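4. Attendance and results

Wedville played Surnby twice in August, and we collected gate figures for both matches. The first drew 2,477 people and the second only 689 — it was moved to a morning start. Wedville lost both. Anum Siddiqui kept the batting scores and Tahira Mirani the fielding errors, which were highest in the late innings. We left out the Otlow friendly, as no scorecard was kept.

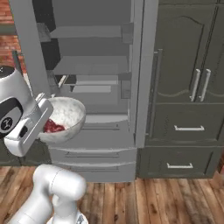

5. Further work

We would like to add a second season and compare home and away errors.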